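Ticket 867 – Purchase planning, second gripper for the port test cell
Opened by: Nermin Gökçe
Status: Waiting on quote
Priority: Normal

The request is for one spare parallel-jaw gripper and a set of finger blanks for the Florkby cell. Right now we have a single gripper, and any repair stops all work on the printed socket plates. Driso quotes a lead time of up to 10 weeks on the full unit. Fingers alone ship sooner, but they come in packs of 4.
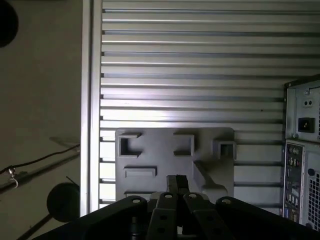 Budget is the open question. The October plan has a line for wear parts and nothing for a full spare. I asked Vedgate whether they would split the order so the fingers bill this quarter and the gripper bills next. They said yes, as long as both go on one purchase order.

Update, 9:40 – Şimşekoğlu can also supply the gripper, but their mounting flange is different. We would need an adapter and a new wrist cable, and neither is in their price. Asked them to requote with both.

Update, 14:15 – Checked the controller. It has a free tool slot, so no license upgrade is needed. Removed that line from the request.

Still needed:
Revised quote from Şimşekoğlu
Cost center for the fingers
Decision on printing more plates now (32 on the current list) or after the spare arrives

Leaving this open until the quote is in. – Nermin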